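Picking grippers for the laundry task: what we tried and what we kept
Speaker notes. Slide numbers are in parentheses. Pauses and reminders to myself are marked NOTE.

(1) Title

Good afternoon. I'm going to talk about grippers and wrist cameras for one household job, which is getting clothes out of a front-loading washer and into a basket. The talk is about the comparison we ran, so I'll go quickly over the arm and the software. There is time for questions at the end.

NOTE: check that the clip on slide 9 plays before people sit down.

(2) Why laundry

We wanted a task with soft objects, a confined space and a door. A washer has all of those. The opening is round and low. The drum is darker than the room. The glass throws glare back at the camera. Cloth changes shape every time you touch it, so a grasp that worked on the last trial may not be there on the next one.

We had already done bench tests with folded towels on a table, and every gripper we owned looked fine. The table tests told us very little about the drum, and I'll come back to that.

(3) What we compared

Three grippers, one arm. The first is the Zultero, a two-finger parallel gripper with wide flat pads. The second is the Prornico, also two fingers, but long and tapered to a narrow tip. The third is a soft three-finger hand we built ourselves and call Flanagan. If you saw our poster in January, Flanagan is the one with the orange tubing, and the tubing has been rerouted since then.

The controller was Atside for every run. We did not tune it separately for each gripper beyond setting the tool weight and the finger length. Some people will say that is unfair to Flanagan, which needs slower closing. I agree with that, and I'll show the slower runs on slide 8.

(4) Setup

The arm stands in front of the washer and a basket goes on the floor under the door. The camera is at the wrist and looks out past the fingers. We had a second camera on a tripod for the record, but the policy never saw it.

A trial starts with the arm at the home pose and ends when the drum is empty or time runs out. A garment counts if it ends up in the basket. A sleeve hanging over the rim still counts. A garment on the floor does not.

NOTE: someone always asks about the floor rule. The operator picked the garment up and the trial went on.

(5) Camera placement

We spent more time on this than we planned to. Our first mount put the lens high above the wrist. It gave a good view of the room and a poor view of the fingertips once the hand was near the drum. The second mount moved the lens down and closer in, so the fingers come up from the bottom of the picture and you can see both tips against whatever they are about to touch.

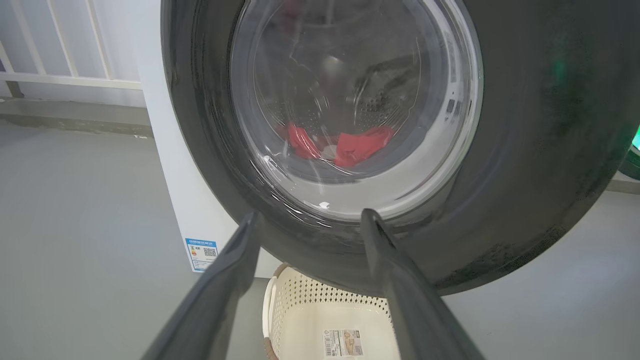 The low mount costs you some field of view. At close range the door takes up most of the picture, and the policy has less of the room to work out where it is. We got some of that back with a wider lens. The wider lens bends straight lines near the corners, and we chose to leave that alone and train on the raw picture. Correcting it added delay and gave us no gain that we could measure.

Glare is the other cost. Reflections on curved glass move when the wrist moves. We tried a polarizing film over the lens and took it off again, as it darkened the drum too much. Locking the exposure helped more. With auto exposure on, a bright window in view would push the drum toward black at the point where we needed to see into it.

(6) Results, main table

We ran 619 trials in all, spread over the three grippers and both camera mounts. Setup failures are left in. If the arm stopped on a joint limit, that is a failed trial and it is in the table.

Read the rows from the top. The Prornico did best on small items and on anything lying at the bottom of the drum. The Zultero did best on heavy items, where pad area matters. Flanagan dropped the fewest items once it had hold of them, but it had the most trouble getting through the opening.

NOTE: do not read out every cell. Point at the small-items column and move on.

(7) Failures

I want to spend a few minutes here. The most common failure for the Zultero was hitting the door seal with the outside of a finger. The pads are wide, and when the gripper opens they get wider. We ended up limiting the opening inside the drum to 32 millimeters per side, and that fixed most of the contact.

The Prornico has the opposite problem. The tips get in anywhere, but they pinch a very small piece of cloth. A wet shirt is heavy, and it will slide out of a small pinch on the way to the basket. We added a strip of rubber to the inside of each tip. It wears out, and we change it after 100 trials.

Flanagan failed slowly. It would press into the cloth, start to close, and push the garment farther back. You can watch that for a long time and still think it is about to work.

(8) Slower runs

With the closing speed cut in half, Flanagan improved and the other two did not change much. The trial took longer, of course. For a home I don't think the extra time is a problem. For collecting data all day, it is.

(9) Clip

NOTE: play the clip without sound. Talk over it.

Watch the wrist on the second reach. The arm backs off before it turns — that was learned from the operators, who all did it to clear the rim.

(10) What we use now

We kept the long tapered fingers, the low camera mount and the locked exposure. Swapping fingers takes us about 6 minutes, including the tool calibration, so we still put the wide pads on for towels and jeans.

The bench test has changed too. We now do it inside a bucket turned on its side. It is cheap, and it ranks the three grippers in the same order as the washer does, at least for small items.

(11) Next

A top-loader, a dryer with a lint screen in the way, and sorting by color at the basket. The tip drawings and the trial log are linked on the last slide.

NOTE: leave slide 11 up during questions. Backup slides 12 and 13 are joint limits and the exposure settings.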